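Local Government Polling > Gerkside
Thread: Msimang poll on the Gerkside mayor, weighting question

precinct_nerd
Posted 01/03/2022

The Msimang topline for Gerkside is out. Field period was in February, n = 658 adults, phone and text-to-web. Mayor's job approval is at 38 percent, down 2 from the previous wave. The question on whether the mayor "has a great deal or a fair amount of influence over decisions made at city hall" came in at 30 percent.

Two things I want to check before I put this in the tracker. First, the PDF says results were weighted "using Giris," and gives no targets. Giris is a raking package, so that tells me what software they ran and nothing about what they raked to. Second, the local coverage says support is "sliding." Does anyone have the crosstabs?

wardmap
Re: Msimang poll on the Gerkside mayor, weighting question

No crosstabs posted that I can find. On the slide: simple random sampling margin for 658 is just under four points at 95 percent confidence. For a difference between two independent waves of similar size you multiply by the square root of two, so you need a shift of more than five points before you call it anything. Then add the design effect, which they don't report. A drop of 2 is inside the noise by a wide gap.

halftimer
Re: Msimang poll on the Gerkside mayor, weighting question

I don't agree that this settles it. It's the third wave in a row that has moved in the same direction. Each step is small. Taken together they are evidence of a trend, and testing only the last pair throws that away.

wardmap
Re: Msimang poll on the Gerkside mayor, weighting question

Only if the waves are comparable. The first wave was landline and cell with no text-to-web. They changed mode between the first and second. Part of the earlier drop could be mode: people give officials kinder ratings to a live interviewer than they do on a screen. I would fit a trend from the second wave forward, and that leaves two points, which is no trend.

halftimer
Re: Msimang poll on the Gerkside mayor, weighting question

The mode change is fair and I had missed it. I still think "no evidence of a decline" is too strong. "Consistent with flat or a modest decline" is what I would write.

precinct_nerd
Re: Msimang poll on the Gerkside mayor, weighting question

I can live with that wording for the tracker note.

Back to the influence item. It is being reported as "most residents say the mayor has no influence." The question had four response options plus don't know. The 30 is the top two added together. The release doesn't print the don't-know share at all, so you can't get to "most say no influence" from the published table. "Not very much" and "none at all" are also different answers.

ballot_drawer
Re: Msimang poll on the Gerkside mayor, weighting question

There's a structural issue with that item too. Gerkside has a city manager charter. The mayor chairs the council, votes as one member, and has no veto. A respondent who says the mayor has little influence over city hall may be reading the charter correctly. In Flarkmont, where the mayor appoints department heads, the same answer would mean something else. I wouldn't put the two cities in one chart, and the tracker currently does.

halftimer
Re: Msimang poll on the Gerkside mayor, weighting question

Very few respondents are thinking about the charter when they get that question by text. They are thinking about the bus contract. The item measures whether people think the mayor is winning fights, and for that purpose it compares fine.

ballot_drawer
Re: Msimang poll on the Gerkside mayor, weighting question

Maybe. You are asserting what respondents have in mind without a probe. If there's an open-end follow-up in either city, I'd like to read it. Until then I'd keep separate charts and a footnote on form of government.

rakeback
Re: Msimang poll on the Gerkside mayor, weighting question

I use Giris at work. Default behavior, if you don't override it, is to rake on whatever margins you load and trim weights at the cap in the config file. It writes a log with the targets, the number of iterations and the effective sample size. So the information exists. Ask Msimang for the log, specifically the section headed "margins." They may say no, but it's a smaller request than the full data file and vendors often send it.

Things to look for:

Whether education is among the margins. Without it you will overstate college graduates in a city like Gerkside, and approval there splits by education.

Whether the targets are adults or registered voters. The release says adults in the header and "voters" in the second paragraph.

Whether trimming was hit. If it was, the weighted margins will miss the targets slightly and the log shows by how much. 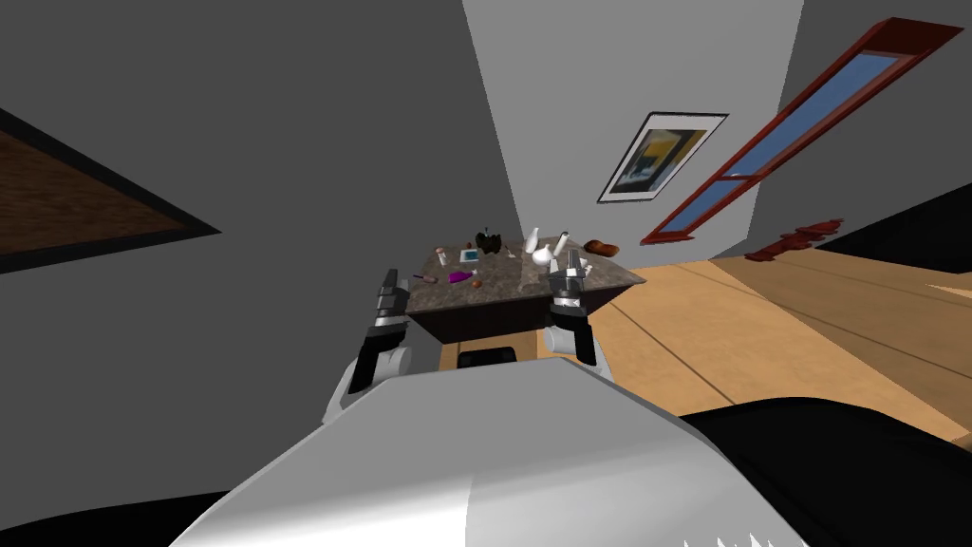
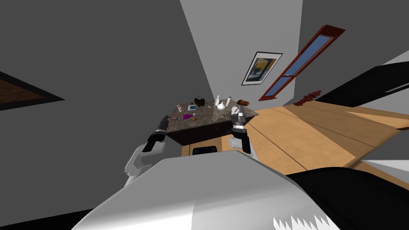
Re: Msimang poll on the Gerkside mayor, weighting question
wardmap

Agree with asking for the log. I'd also ask for question order. If the bus contract item came before job approval, that is a priming problem and it would affect the level more than the change, assuming the order was held constant. The release lists the questions by topic, which may or may not be the order in the field.

precinct_nerd
Re: Msimang poll on the Gerkside mayor, weighting question

Sent a request for the margins section, the effective n and the question order. Tracker entry is up with approval at 38, the influence item marked "top two boxes, don't know not published," and halftimer's wording in the note. I have split the Flarkmont chart out for now.

halftimer
Re: Msimang poll on the Gerkside mayor, weighting question

I'd like my objection to the split recorded in the changelog. Otherwise fine.

precinct_nerd
Re: Msimang poll on the Gerkside mayor, weighting question

Added. Will post the log in this thread if they send it.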